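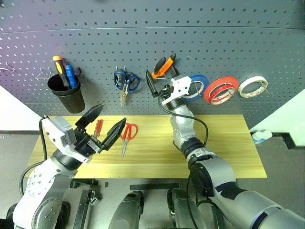 Reading the Quiet Sisters of Merrick
Project report, Devotional Writing seminar
Coralie Baxter

I picked this topic mostly because the book was short. It's a collection of 79 prayers and letters written by a small community of women in Merrick, copied out by hand and later typed up by Lorraine Pearce, and I figured I could get through it in a weekend. I was still reading it in November!

My plan was to sort the prayers by theme (silence, bread, weather, death) and see which ones came up most. That fell apart fast. Almost every prayer about weather is also about death, and the bread ones kept sliding into silence. So I dropped the themes and sorted by who was being spoken to instead – God, another sister, or the writer herself. I ended up reading 60 of them closely and left out the ones that were only a line or two.

What surprised me is how often they argue. I was expecting calm, and 14 of the prayers are plain complaints, one of them about a roof. Kirsten Caron, my project partner, thinks these belong to the psalms of lament and should be read that way. I'm not so sure, since the psalms usually turn around at the end and come back to praise, and these mostly just stop. We went back and forth on it for weeks and the report has both readings in it.

The letters were harder. There are only 6, and they assume you know everyone in the house. Pieter Segers lent me his notes on the Vuvside chapel, which helped with the names, though two of the sisters I still can't tell apart.

If I did it over I'd start with the letters and read the prayers out loud from day one. Maxine Kerslake suggested that in our first meeting and I didn't listen. The full list of prayers, with my sorting, is in the appendix.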